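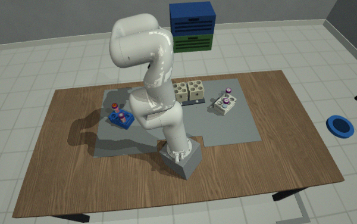
Figure 1. The Moynihan cell in simulation: arm on its pedestal, tube racks on the mat.

Building a Robot Arm in a Shared Workshop
Handout 2: Layout before lumber
Revised December 27, 2021

Last time we covered motors and why yours is too small. We now turn to the table, a subject with less glamour and more consequences.

The Moynihan project is a tube-sorting arm, to be built on a bench at the Seltska workshop, where bench space is handed out by the evening and taken back without ceremony. So everything gets placed in the simulator first. A pedestal moves there with a mouse drag. On a real table it leaves bolt holes, and the next person on the bench will want to discuss them.

1. Pedestal position

Look at the mat in Figure 1. It has a notch in the near edge, and the pedestal sits in the notch. Draw your mat after you have settled the pedestal, or you will be cutting it twice. The October group cut theirs three times and finished with something like a map of Norway.

2. Reach

The usual mistake is to measure reach as a straight line from the base. The arm goes up, over and down again, and it spends a good part of its length doing so. Check reach with the gripper pointing down, at the height of a capped tube plus clearance. We allow 20 mm over the cap. Students who allow less tend to buy more tubes.

Test the rack farthest from the base and also the one nearest to it. An arm that can stretch nicely may still fold up like a bad lawn chair when asked to pick something next to its own pedestal.

3. Racks

The blue rack on the left and the small beige one on the right each hold two tubes. The pair at the back is empty, and shares a base plate. Copy the plate idea. Two loose racks are two things to get bumped, and each bump means teaching every position again. The Flanaditz worksheet has the hole spacing; type it in yourself and check it against a ruler.

4. What the simulator leaves out

Cable drag. Table wobble. The person at the next bench running a sander. Run your pick-and-place loop 500 times in software by all means, then expect the real one to miss on its first try because a table leg is short. Shim the leg before you touch the code.

For next session

Bring a layout file with your own pedestal position, a reach check for the nearest and farthest racks, and a cardboard cutout of your mat at full size. Export in the Brasetti format. Screenshots will be admired and returned ungraded.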